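Mending nights are back at Grultside Hall

If you came along to the first round of mending nights in the spring, you'll know how quickly the big room fills up. If you didn't, please come to this one! We start again this Saturday at 6:30 in the evening, and the kettle goes on at six for anyone who wants to get their thread sorted before the rush.

I'm thrilled with how the last round went. Sowmya Panicker kept the book by the door, and she tells me 141 pieces of clothing came in with a hole, a split seam or a missing button and went home wearable. My own share of that was two cardigans and a pair of corduroys I had given up on in college. The corduroys now have a patch on the knee the color of mustard, and I've had more compliments on them than on anything I ever bought new.

The biggest surprise was darning. We thought people would want zippers, so we laid in a whole box of them, and most are still in the box. What people wanted was socks! Indira Iyengar brought the wooden mushroom her aunt used and showed the stitch over and over, first to one table and then to the next, and by the third week there was a line for her corner. She'll be there again, this time with 17 mushrooms that Satish Kaimal turned on his lathe in Hirnley. They are lovely things, smooth and a bit heavier than you expect, and you can borrow one for the week if you sign for it.

A few changes this time. Knits and wovens will have separate ends of the room, as the lint was getting everywhere. Leather and shoes move to the May session, when Balakrishnan Krishnan can bring his heavy needles and the good wax. And please wash things before you bring them – I say this with love.

We've also got a second sewing machine! It came to us through Ramasamy Fabrics, who had it sitting in their back office, and it does a zigzag that our old one could only dream of. Sadia Gondal has been giving it a run on denim and says it goes through four layers if you take the corners slowly. She'd like the bobbins wound the same way every time, so have a look at the card taped to the lid before you load one.

The thread fund stands at $1,506, and that covers needles, thread and the hall through the fall. Coming along is free as always. If you've got a jar of buttons at home that you never open, bring it. We sorted one by color last time and it took four of us all evening, and I'd happily do it again.
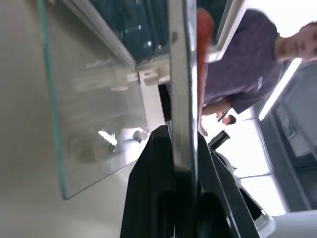
Children are welcome from age 9 with a grown-up at the same table. There's parking behind the hall, but the side gate sticks, so lift it a little as you push.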